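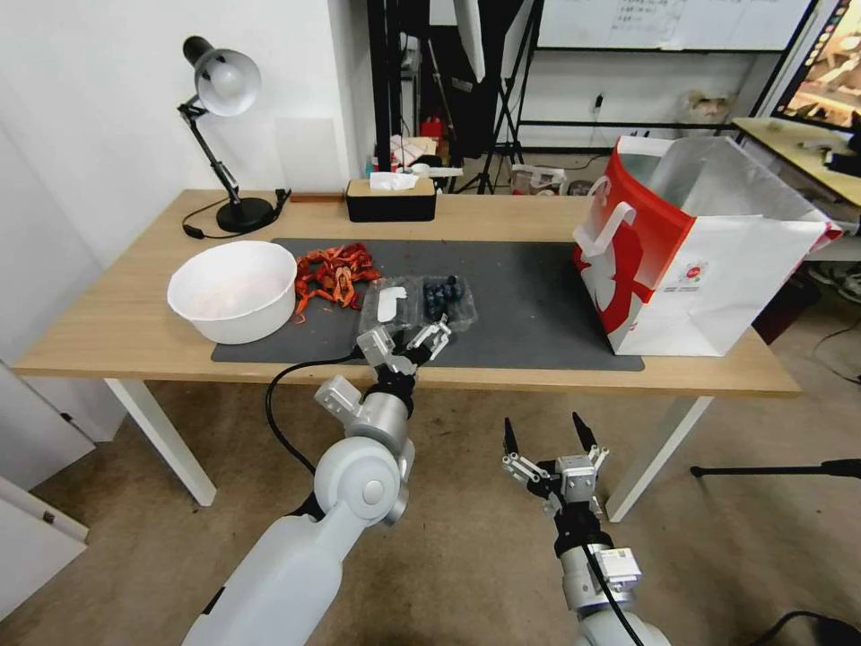
We went over to the Lilholm workshop with a short shopping list and came back with a longer one. Our money for June will stretch to one two-armed setup, and I wanted to see it near messy, ordinary things before we signed. Crayfish shells next to a clear box of blueberries was exactly the sort of table I'd hoped for! I could have stayed all day.
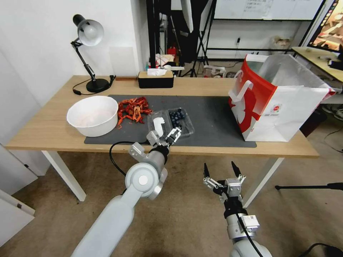
Prosum and Dramumari both quote for the arms, and on paper they're close. The extras are where they part. Dramumari leaves out fingertips, and a spare set is 335 on top — easy to miss if you only read the first page. Prosum puts them in but charges 400 for the training day. 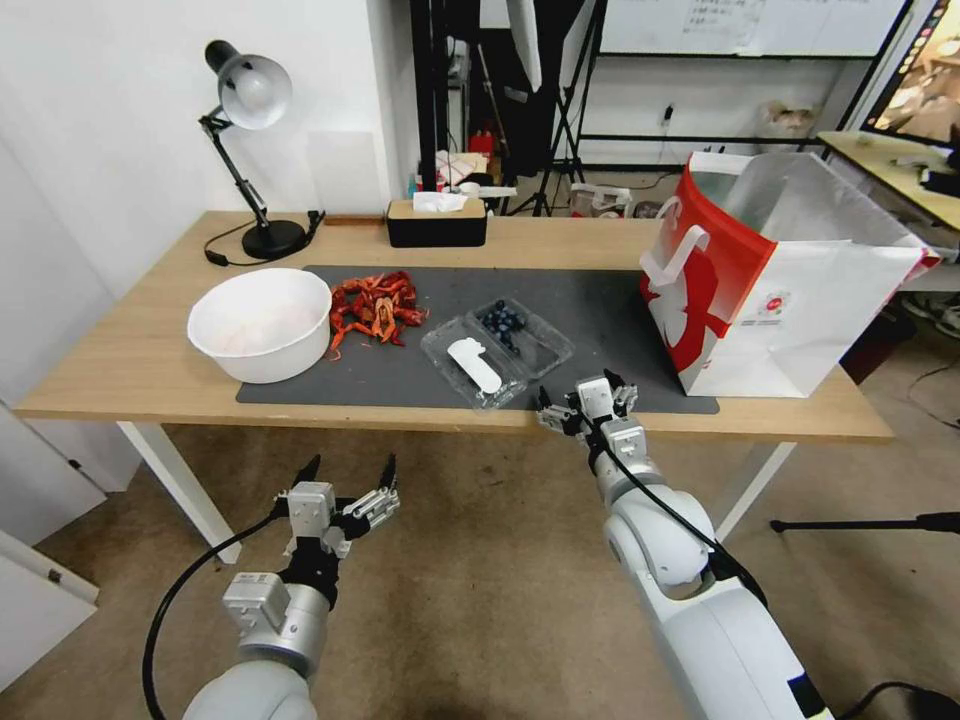 I'd forgotten to budget for furniture at all. Hwang's planning sheet has a line for the table, one for the mat and one for lighting, and I'm copying it wholesale. The dark grey mat looks good under clear plastic containers, so it goes on our list, along with a plain desk lamp. We also need to allow two days for fitting, and somewhere sensible for the cables to run.

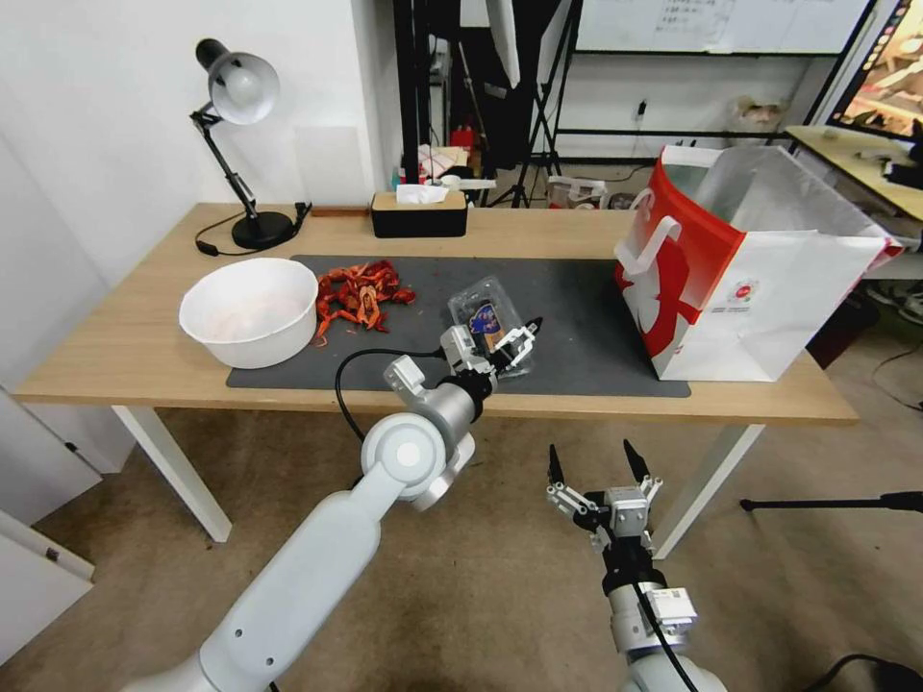 *Left gripper closed on a clear food package, Lilholm workshop.*

Still to ask: delivery up our stairs, and whether the quotes hold until June.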